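Print this page | E-mail this page
14 shares | 3 comments

Gokau Tool Library, equipment group
Minutes of the August meeting, continued

Item 2, the two-arm kit from Bodnár. I'm writing these up from my own notes again, so shout if I got you wrong!

We picked up where we stopped in July, with the question of whether to keep the kit after the trial or send it back. Kinga Medve had read the whole rental agreement (bless her) and went over the money first. It's 67 a month with support included, and there's a deposit of 1,000 that we get back if everything returns in one piece. I had the support part wrong in my last minutes, so please correct your copies.

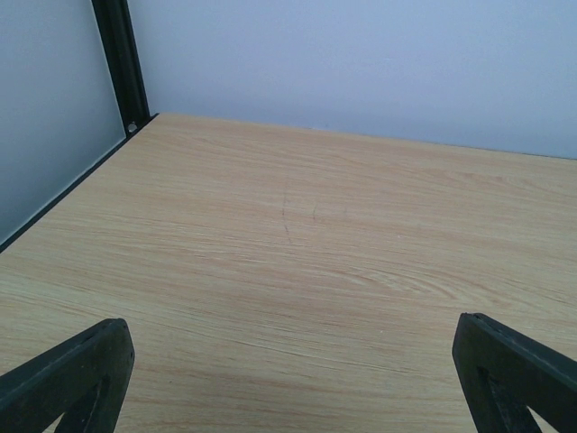
The deposit took up a lot of the talk. Kinga wanted to know if scuffs on the fingers count as damage, and I promised to get that in writing from Bodnár before we sign anything. We also talked about the table, which everybody likes, and the cables, which everybody has an opinion on. Ruvside offers a similar kit but you bolt it to your own bench, and our bench is terrible. So we're leaving Ruvside out of it for now.

Then on to what we'd do with the thing. My own pitch was small household stuff: glasses, a glasses case, a folded cloth, the kind of job where one hand has to hold while the other does something. I love that it has two arms and I said so, probably more than once.
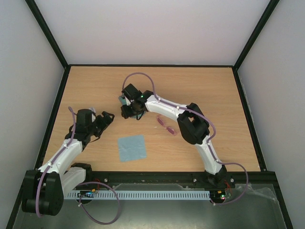
Kinga wasn't so sure, and asked that her doubts be written down: two arms means twice the setup, and new members will be scared off before they've moved anything. She'd like a one-page start sheet before the kit goes on the open list. Agreed, and I'm writing it (with a big drawing of the off switch).

We put off the vote on a second gripper set. Agreed to extend the trial by 3 months and look at sign-ups after that. I'll call Bodnár about the extension and the scuffs in one go.

Item 3, moving the drill press, went to next time. We closed at 9:10 p.m.

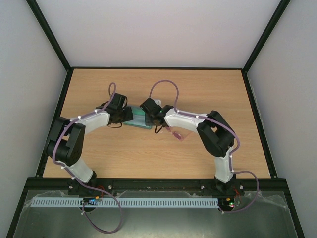 Minutes by Valquíria Cavalcanti
Equipment group, Gokau Tool Library

One more thing I forgot to put under item 2: the spare key to the cabinet is with me, so e-mail if you want an evening slot.

Comments (3)

benchdog
Does the 67 cover replacement fingertips or are those extra?

Valquíria
Extra, I think! Adding it to my list for the call.

Marla T.
We rented from them over at Vedotbridge and the phone support was pretty good. Slow on e-mail though.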